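Brenby repair shop signs on for Flunon's bin-picking kit after a long winter trial

Sun 27 March - Small electronics shops that have always sorted their boards by hand have a new service to think about, and the first of them to sign up for it is a place many readers will know from dropping off a dead amplifier or a stubborn furnace controller.

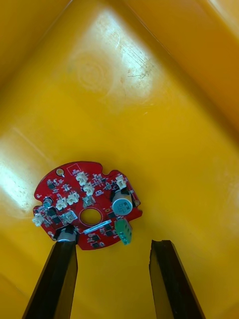

Laxdal, the repair and refurbishing shop on the north side of Brenby, has agreed to keep the Flunon picking kit it has been trying out since the fall, and will pay for it by the month like any other service. The kit is a tabletop arm with a two-finger gripper, a small camera at the wrist and the software that ties them together, and its job is to take circuit boards out of plastic bins one at a time and set them in a tray where a technician can get to work on them. It sounds like a modest thing to ask of a machine, and anyone who has spent a morning doing it will tell you it is also a dull thing to ask of a person.

"I was the one doing the bins before, so I had strong feelings about it," said Ditte Bech, who runs the intake bench and has been with the shop long enough to remember when the boards came in shoeboxes. "You get a tall capacitor on one side, a terminal block sticking out on the other, plugs everywhere, and you want to pick it up by the edge without leaning on any of it. My hands know how to do that. I wasn't sure a pair of fingers with no feelings would."

The answer, as Laxdal tells it, came along slowly. In the first weeks the gripper was fine with plain rectangular boards and rather clumsy with anything else, and round ones gave it the most trouble. A round board has no straight sides for the fingers to close on, and if there are notches in the rim the software has to pick its two contact points with some care. Glare was a headache too. The shop lights bounce off the floor of a shiny bin, and on bright days the camera would lose the edge of a part altogether. Flunon sent out new software twice over the winter, and Bech moved one lamp, and she says she still doesn't know which of those did more good.

The kit is sold on subscription. Customers pay a setup fee of 2000 dollars, which covers the arm, the gripper, a day of installation and a second visit once people have had time to find out what annoys them, and then 300 dollars a month for as long as they care to keep it. Replacement fingertips are included in the monthly price, and that turns out to matter, as the tips get chipped and worn with daily use and a shop can go through a few sets in a busy season. Leaving early costs nothing extra, though the equipment has to go back in the crate it came in, so hang on to the crate!

Ketill Ravn, who handles new customers for Flunon, said the company had spent its first years selling to larger plants and had not planned on shops with one workbench and a coffee maker. "They kept calling us, though, and they kept asking the same question, which was whether it could cope with a mixed bin," he said. "A big plant will have thousands of the same part. A repair shop might have 29 kinds of board in a week, and half of them it has never seen before. So we had to go back and work on that, and I'll admit it took us longer than we told people it would."

It does still have its limits, and Laxdal has been open about them with other shop owners who have come by for a look. Boards stacked on top of one another can confuse it, so the bins need to be loaded in a single layer. Anything with a loose cable attached is better done by hand. And it is slow by factory standards, at roughly nine boards a minute when everything is going well, a pace Bech describes as "about what I do when I'm chatting." The difference is that it goes on at that pace through lunch.

The other worry people tend to raise is damage. A finger that comes down in the wrong spot can press on a component instead of the bare edge, and on an older board that may be enough to crack a joint. The gripper is meant to stop and back off when it feels more push than it expects, and the shop can set how sensitive it is, bin by bin. Védís Hjaltested, the senior technician, keeps the setting on the cautious side and looks over each board under the magnifier before it goes any further - but she did that when people were filling the trays, too, and has no plans to give it up.

Flunon is not alone in going after this kind of customer. Lonomow, which until now has mostly offered packing equipment, is taking names for a picking service of its own and expects to have it out in August. Irén Deák, who owns a two-person refurbishing business across the river and has been to see the Laxdal setup twice, said she means to wait and try both before she puts any money down. She liked how little room the kit takes up, and was less taken with the noise, a sort of thin whine that you stop hearing after an hour or so according to everyone who works near it.

As for the staff, nobody at Laxdal has lost hours over the change. Bech has moved over to customer calls and quotes for most of the day, work that had been piling up for ages, and goes back to the bins whenever something odd comes in.

Shops that would like to see the kit running can visit Laxdal on weekday afternoons by arrangement. Unnur Norðdahl at the front desk is keeping the list, and she asks that visitors bring along a few boards of their own, the more awkward the better.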